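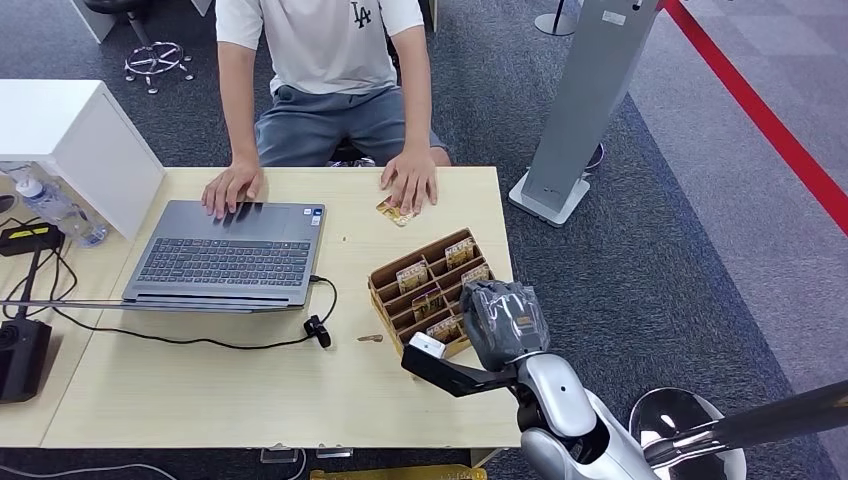
점검 시기: 2월, 오전
대상: 몰롤콤(Mololcombe) 3층 작업실, 노트북 책상과 카드 정리함, 바닥 통로
양식: 프루불라노(Pruvulano) 공용 점검표를 그대로 사용함. 문항이 이 방에 맞는지는 나도 의문이다.

표기: [x] 적합 / [ ] 미흡 또는 확인 못 함

## 1. 책상 위

- [ ] 상판에 음료나 음식물이 올라와 있지 않다
- [x] 앉은 사람이 두 손을 올려놓을 자리가 있다
- [ ] 쓰지 않는 물건과 부스러기가 치워져 있다
 - 의견: 가느다란 황갈색 막대 같은 조각이 그대로 있다. 쓰레기인지 부품인지 물어봤더니 답이 서로 달랐다. 답이 갈리는 물건은 일단 책상에서 내린다.
- [ ] 케이블이 작업 면을 가로지르지 않는다
 - 의견: 노트북 오른쪽에 꽂힌 검은 선이 상판 위에서 고리 모양으로 돌아 나온다. "손에 걸린 적 없다"고들 하는데, 지난 점검표에도 같은 문장이 적혀 있다. 끝에 달린 작은 집게형 장치는 자리를 정해 둘 것.
- [ ] 노트북이 책상 가장자리에서 충분히 떨어져 있다
 - 의견: 양식에 '충분히'가 얼마인지 나와 있지 않다. 기준이 없는 문항에 체크할 생각은 없다.

## 2. 카드 정리함

- [x] 골판지 칸막이가 제자리에 서 있다
- [x] 꽂힌 카드의 라벨이 가려지지 않았다
- [ ] 모든 카드가 정리함 안에 있다
 - 의견: 금색과 흰색으로 된 카드 한 장이 책상 바닥면에 누워 있었다. 작업 중이면 그럴 수 있다. 작업이 끝난 뒤에도 거기 있는지를 봐야 하는데 이 양식에는 종료 후 확인란이 없다.
- [ ] 정리함 위치가 표시되어 있다
 - 의견: 정리함이 책상 모서리와 나란하지 않고 비스듬하다. 일부러 돌려 놓았다는 설명을 들었지만, 일부러라면 상판에 기준선 하나쯤은 있어야 한다. 설명만으로는 다음 사람이 같은 각도로 놓지 못한다.
- [ ] 정리함이 하중과 습기에 견딘다
 - 의견: 종이 상자다. 카드 정도야 버티겠지만 클렐랄레로(Clelalero) 안내문의 "반영구 사용"이라는 표현은 믿지 않는다. 한 개에 2,000원이면 사는 물건이니 모서리가 눌리기 시작하면 그냥 바꾸자.

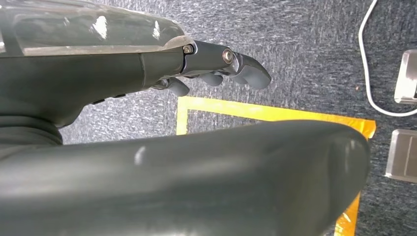
## 3. 바닥과 통로

- [x] 구역 표시용 노란 테이프가 눈에 띈다
 - 의견: 청회색 카펫 위라 색 대비는 괜찮다.
- [ ] 테이프 가장자리가 들뜨지 않았다
 - 의견: 일부만 손으로 눌러 봤다. 전 구간을 확인하지 않았으므로 적합으로 적지 않는다. 공급처인 비야로보스(Villalobos)는 카펫에도 12개월은 간다고 하는데, 의자를 끌고 다니는 방에서도 그런지 물었더니 답이 없었다.
- [ ] 테이프의 의미가 방 안에 게시되어 있다
 - 의견: 넘지 말라는 선인지, 물건을 놓으라는 자리인지 써 붙인 곳을 찾지 못했다. 오래 쓴 사람만 아는 선은 안전 표시로 치지 않겠다.
- [ ] 바닥 쪽 케이블이 고정되어 있다
 - 의견: 흰 케이블의 경로를 끝까지 따라가 보지 못했다. 다음 점검 때 양 끝을 확인할 것.
- [ ] 금속판에 걸려 넘어질 우려가 없다
 - 의견: 직사각형 금속판의 용도와 고정 상태가 점검표에 없다. 판단 보류.

## 4. 앉는 자세와 의자

- [x] 의자에 앉은 채 노트북에 손이 닿는다
- [ ] 장시간 작업 시 휴식 시간이 지켜진다
 - 의견: 기록지에는 매번 55분 작업 후 휴식이라고 되어 있다. 매번 정확히 같은 숫자가 적힌 기록은 나중에 몰아서 쓴 것으로 보인다. 시작 시각과 끝 시각을 따로 적게 할 것.
- [ ] 의자 높이 조절이 된다
 - 의견: 사용 중이라 시험하지 못했다. "잘 된다"는 말은 들었다.

## 5. 조치 요청

| 항목 | 조치 | 상태 |
|---|---|---|
| 책상 위 검은 선 | 상판 뒤쪽으로 돌려 고정 | 요청함 |
| 막대 모양 조각 | 확인 후 폐기 또는 보관 | 요청함 |
| 정리함 위치 | 상판에 기준선 표시 | 협의 중 |
| 노란 테이프 | 의미를 적은 안내문 게시 | 요청함 |
| 흰 케이블, 금속판 | 용도와 고정 상태 확인 | 미착수 |
| 점검 양식 | 종료 후 확인란 추가 | 답변 대기 |

지난번 표에는 조치란이 전부 '완료'였는데 무엇을 어떻게 고쳤는지는 한 줄도 없었다. 이번에는 '완료'라고 쓸 때 고친 내용을 같이 적어 주기 바란다. 내용이 빠진 항목은 미완료로 되돌려 놓겠다.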